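Lullbridge Residents' Services Group
Minutes of the March meeting, ground floor meeting room, 4:00 pm

Present: Bontu Jemal (chair), Mitiku Alemayehu, Kai-wen Wan, Bethel Negussie (minutes)
Apologies: Hamdia Adugna

1. Minutes of the last meeting
Agreed with one correction. The linen contract with Gudeta runs to the end of the summer, not the spring.

2. Laundry room
Second dryer is back in use. Mitiku has asked for a price on replacing the belt in the first one. Carried forward.

3. Machines for household chores
Kai-wen reported on the visit to Prirnach, where she and Hamdia spent an afternoon looking at what is on offer. The group had asked whether any of it could take over part of the room work in our 74 rooms within the next year.

Floors: Kai-wen was satisfied with the floor machines. They manage corridors and open rooms without help. They stop at rugs with a fringe and need someone to lift chairs first. Bontu asked about the thresholds on the older wing. Kai-wen will measure them.

Dishes: Prirnach showed an arm loading plates into a rack. It did well with plates of one size. Cups were slower and two had to be set upright by staff.

Folding: Towels were folded acceptably, one at a time. In the time we were there it finished 16. Mitiku said one person in our laundry does that many while waiting for the kettle. Fitted sheets were not attempted.

Beds: This took up most of the discussion. Housekeeping made 191 bed changes last month, and it is the job the staff most want help with because of the bending. Kai-wen's view is that bedding is the hardest of the chores for a machine. A duvet never lies the same way twice, and a hand has to find the edge before it can pull anything straight. 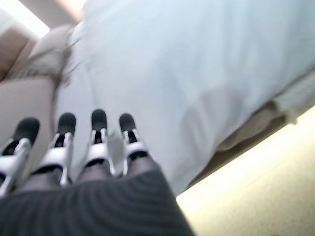
Bethel asked whether a hand with fingers is needed at all, or whether a simple clamp would do for sheets. Kai-wen said Prirnach's staff disagree among themselves on this. A clamp holds better, but fingers can get under a fold. Mitiku said he would not want either one working in a room with a resident still in it, and Bontu agreed.

Bontu summed up that floors are worth a trial and the rest should wait. Mitiku wanted it noted that he thinks even the floor trial is early.

Agreed: ask Zomar for terms on one floor machine, for a trial of 20 nights in the east corridor. No trial for beds or folding this year.
Action: Kai-wen (thresholds), Bontu (Zomar).

4. Any other business
Hamdia sent a note asking for more hooks in the linen closet. Approved. Mitiku to fit them.

Meeting closed at 5:25 pm.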